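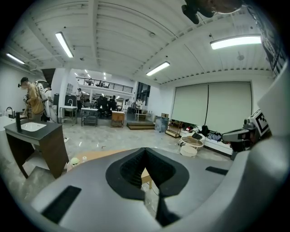

Black taps show every single drop, Shanthi Thambiah says, and anyone who buys one had better like wiping. I've had that remark in my inbox since I first mentioned the bathroom on here, and it went round in my head the whole time I was at the Wallex hall. Sorry, Shanthi. I still want one!

**The brown cabinet with the black top.** My favourite by miles. Dark wood below, white rectangular basin let into the counter, and that lovely tall tap standing behind it. There's another black one on the far left with a proper gooseneck bend, over a white surface, and I went back and forth between the two more than I'd like to admit.

## What I was after

If you're new to the page, hello. I'm doing up the bathroom at the back of the house (the one with the sloping floor, regulars will remember the marble incident) and I've got to the point where I have to choose a basin. I have £1,000 for the lot, meaning the cabinet, basin, tap and waste, and I'd been trying to do it from catalogues. Hopeless. Everything in a catalogue is the same height and nobody ever seems to own a toothbrush.

So off I went on a Monday, tape measure in my coat pocket and a cheese roll in my bag. I'd expected a little shop with carpet. It's a great big place with white walls and a high ceiling with the beams on show, long strip lights, and an upper floor behind a dark metal railing with chairs along it. Very different from the shop in town, where they whisper at you. I liked it straight away, partly for the room to walk round things and partly for the light, which is bright and plain and hides nothing.

## The wooden one, at more length

I didn't think I was a dark wood person. Our old cabinet was white and I'd have bought white again without blinking, but there's something about the brown with the black top that made me think of my gran's sideboard, in a good way. Pair it with a white basin and it doesn't feel gloomy at all.

The thing I kept checking was where the tap sits. On ours at home it's jammed so close to the wall that you can't get a cloth behind it, and there's a line of muck back there that I've been fighting with an old toothbrush for years. When a tap comes up out of the counter you want space for your fingers all the way round. I must have run my hand round the base of it five times. Nobody minded. People were busy at the counter themselves, heads down, getting on with it.

Tall taps do splash, I know. My brother-in-law has one over a shallow basin and you come away from washing your hands looking as though you've been out in a shower. So my rule is now: tall tap, deep basin, or don't bother. I've written it on the back of the paint chart so I can't talk myself out of it.

The cabinet on my list is the Otano. I need 39 cm from front to back or the door catches, and I've measured that with the door open, the door shut and the door half open with the laundry basket behind it. I've also lain on the floor to look at the pipes, and I don't recommend it in February.

## The gooseneck

Kai Steinbach wrote to me last time to ask why I was "so set on a swan" and I've been thinking of it as the swan ever since. It's a kitchen shape really, isn't it? You want that curve when you're filling a stockpot. But I wash my hair over the basin when the shower's being awkward, and having room to get my head under sounds like heaven. I also do the dog's feet in there. (Don't write in.)

Against it: the swan takes up a lot of air in a small room, and there's a shelf above ours that I'd have to move. I could move it. I just filled and painted that wall, so I'd rather sulk for a bit first.

## The plain white one at the back

I nearly walked past it. There's a white utility sink further back by the wall with a slender tap, and it's about as showy as a bucket, and now I can't stop thinking about one for the lean-to. Muddy boots! Paint rollers! Flower pots! I've been rinsing brushes in the bath since May and the enamel has a faint green tinge that I'm pretending is the light.

A utility sink wouldn't come out of the bathroom money, I've decided. It's garden money. Quite separate.

## Where I've got to

The list on the fridge this morning says:

- Otano cabinet, dark, if the door really does clear it
- white rectangular basin, set in, and deep
- black tap, tall, straight for now (swan still in with a shout)
- Mridha waste, the click sort, as the plug on a chain has to go
- Plesel sealant, 2 tubes, one for the basin and one to lose in the shed

I've got the cardboard out and made a pretend cabinet, which is taped to the bathroom wall at the height I think I want. I've been brushing my teeth over it for a week. So far I've raised it twice and lowered it once, and my husband has knocked it off with his hip more often than that. He'd like it noted that he was happy with the old basin.

If any of you have lived with a black tap in a hard water area, do leave a comment and tell me what you clean it with. Shanthi says 20 seconds with a dry cloth after every wash. I've timed myself and I get bored at six.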